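Home | Forums | Personalized Gifts | Vinyl and Transfer | New Posts | Search

Reading time: 4 minutes

Thread: Names lifting on powder-coated pet treat tins

tinlid_shop
May 8, 2019
I have an order for 44 treat tins, each with a different pet name on the side. Tins are the Drundora round ones, white powder coat, smooth finish. Names are cut from Presano permanent vinyl, gloss black, on a Saka cutter. Script font, letter height one inch.

Problem: the thin connecting strokes between letters lift at the ends within two days. The thick strokes hold. I clean with dish soap, rinse, dry, apply with medium tack transfer tape, and squeegee from the center out. Same vinyl on glass gives me no trouble. Is this the vinyl, the coating, or my prep?

quillandcut
Prep. Dish soap leaves a film, and some brands have lotion in them. Wipe with isopropyl alcohol and a lint-free cloth, let it flash off, and don't touch the side of the tin afterward. Handle it by the base.

Also check the curve. What is the diameter?

tinlid_shop
Five inches. The names run a little over four inches wide, so they wrap a fair amount. I will try alcohol on the next one.

b_side_decals
I don't think it is the soap. Powder coat is a low-energy surface compared to glass, and some coatings have wax or slip additive in them. Alcohol won't remove what is in the coating. I had the same failure on mailboxes from two suppliers and only one of them lifted, same roll, same day.

Test: put a drop of water on the clean side of a tin. If it beads up tight, the adhesive will have a hard time too. If it spreads, look somewhere else.

quillandcut
The water test tells you the surface is contaminated or low energy. It doesn't tell you which. So clean with alcohol first, then do the drop. Otherwise you are measuring the soap.

b_side_decals
Agreed on the order. I still expect it to bead.

tinlid_shop
Did both. Soap only: tight bead. After two alcohol wipes with a fresh cloth each time: flatter, but it still beads. Application on the twice-wiped tin has been down for one day. One tail on the "y" is already up.

matte_oracal_no
Two other variables here.

1. Stroke width. What is the narrowest part of the font? Under a sixteenth of an inch there isn't much adhesive area and the film's own stiffness wins on a curve. Add an offset of 0.01 inch around the whole name and weld it. It changes the look very little.

2. Transfer tape. Medium tack on a small curve pulls the tails back up when you peel. Peel at a flat angle, tape folded back on itself, slowly. Burnish again after the tape is off, with the liner laid over the name so you don't scratch the gloss.

heddle_and_hem
Has anyone scuffed the coating? I wet sand with 2000 grit only where the name goes, then alcohol. It holds very well. You need a mask or the dull area shows around the letters.

b_side_decals
I would not sand a finished tin going to a customer. On gloss white the dull patch shows under a lamp even when you mask it, since you can't mask to the exact outline of a script name. An adhesion promoter pen does the same job and dries clear. Test it on the bottom first. It can yellow.

heddle_and_hem
You can mask to the outline. Cut the name twice, use the negative of the first cut as the mask, sand through it, then register the second cut on top. Tedious for a big order, I admit.

quillandcut
On 44 tins, no.

matte_oracal_no
Is the vinyl cast or calendered? Nobody has asked. Calendered film shrinks and has more memory on a curve. I price cast at nearly double but on a tight radius I don't use anything else.

tinlid_shop
Calendered. I bought a bulk roll from Mihăilă in February for $189 and have most of it left, so I was hoping to use it up.

matte_oracal_no
Save it for flat signs.

tinlid_shop
Results so far, one tin each:

Calendered, alcohol, no offset: tail lifted, day one.
Calendered, alcohol, 0.01 offset: one end slightly up, day four.
Cast, alcohol, no offset: down, day four.
Cast, alcohol, 0.01 offset: down, day four.

I have not tried the promoter pen. I am going with cast plus the offset for the full order and keeping one tin here to watch. The lids get no lettering. Names are grouped by length on the sheet so I can weed the short ones first, and I will hold the finished tins for two days before packing. 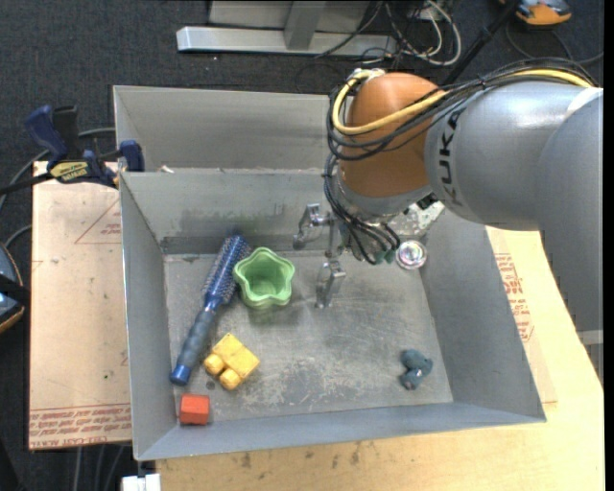
Contact us | Terms | Copyright 2019 | Back to top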